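**Ticket:** Away-goal and walkover entries missing from published group tables
**Service:** Rokivico competition management, fixtures and standings module
**Reported by:** Competitions Office, Grurnumier Regional Football Association
**Priority:** High
**Status:** Resolved, monitoring

## Summary of the report

The Competitions Office reported that the public standings for the Gultance Cup group stage did not match the official match reports. Bang were shown third in Group B with 14 points. The signed reports placed them second on the same number of points, ahead on goal difference. The error affected the draw for the knockout round, which had been scheduled for 18:00.

The office asked that the public table be withdrawn until the figures could be confirmed. This was done at 15:40, and a holding notice was placed on the fixtures page.

## Initial checks

1. The cached copy of the Group B table was cleared. No change.
2. The table was rebuilt from stored results. Bang remained third.
3. All results for the group stage were exported and compared with the match reports. The export held 1,206 entries, including youth and reserve fixtures. Of these, 98 carried no goal values.

Each of the 98 entries had been recorded as a walkover or an abandoned match. Under the competition rules, a walkover is entered as a 3-0 win. The points had been awarded correctly, but the goals had been left blank and were counted as zero. 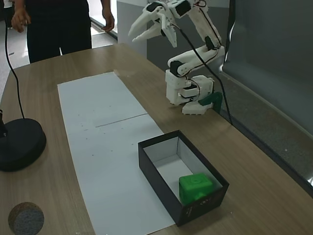

*Page last changed: October, 16:55*

## Cause

The standings module reads the walkover score from the rules profile attached to each competition. The profile for the Gultance Cup was copied from the previous season, and the field for the default score was not carried over. Competitions whose profiles were created new this season - the league divisions, for the most part - were not affected.

A second fault was noted during the review. The rebuild job handles results in batches of 200 and does not report a warning when an entry has no goal values. A separate ticket has been opened for this.

## Action taken

- The default score of 3-0 was restored in the Gultance Cup rules profile.
- Walkover entries were reprocessed. Abandoned matches were left on hold pending a ruling from the Competitions Office.
- The Group B table was rebuilt and checked by hand against the match reports. Bang now appear second.
- The holding notice was removed at 17:20 and the draw went ahead at the scheduled time.

## Outstanding

The Competitions Office is to supply rulings on the abandoned matches. None of them concerns a club in the knockout round.

Clubs that downloaded the table before 15:40 should discard that copy. Questions about a published position should be sent to the Competitions Office in writing, with the match number - the support desk cannot amend a result without its approval.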